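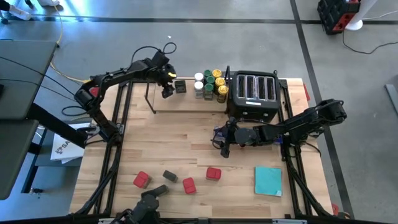

Umatham / Shared Workshop / Benches / spice-bench / README.md

Files Branches Notes Wiki Log in

# spice-bench

Data card and general confession for the two-arm bench at the Umatham shared workshop. The aim is modest: get a pair of arms to put the spices away in the right place, at something better than the speed of continental drift.

## Setup

- Bench: wooden top inside a black aluminium extrusion frame. Don't lean on the frame. It's stiff, but your calibration isn't.
- Arms: 2, both black, one per side. In the config they're called `zulura` and `ateş`. The ş breaks one of the log scripts and I refuse to rename it.
- Control code: Bateneck branch, not main. Main is where the good intentions live.

## What's in the set

Over 90 episodes, recorded in March, mostly after 8 at night when the bandsaw is quiet. There are 4 tasks:

- `sort_caps`: group the small jars by cap colour
- `turn_label`: rotate a container until its front label faces forward
- `fold_cloth`: the teal one, into a square, near enough
- `blocks`: red and grey, for warming up and for restoring morale

Mixed in are bigger containers from the grocery run, so the grippers have to cope with tins as well as glass.

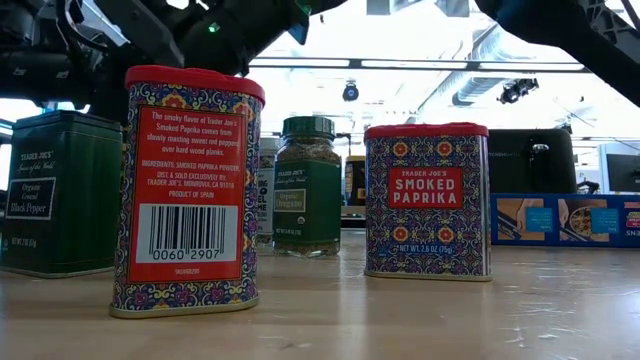

Two paprika tins, back label and front label, with the oregano behind.

## Known problems

- Shiny tins confuse the depth estimate. So does the tabletop, at the scuffed end.
- Both paprikas get the same object ID. If you need to tell them apart, good luck, so do we.
- `fold_cloth` success is marked by hand, by me, in whatever mood I was in. Treat it as an opinion.
- The toaster is labelled `obstacle` throughout. Please stop opening tickets asking for toast.

## Using it

Run `check_home` before anything else, then `replay --slow`. Keep a hand near the stop button the first time through. Episodes with a `_b` suffix were redone after a cable snagged and should be kept out of timing comparisons.

Fine to use for any hobby or classroom project. Fixes welcome, particularly to the log script.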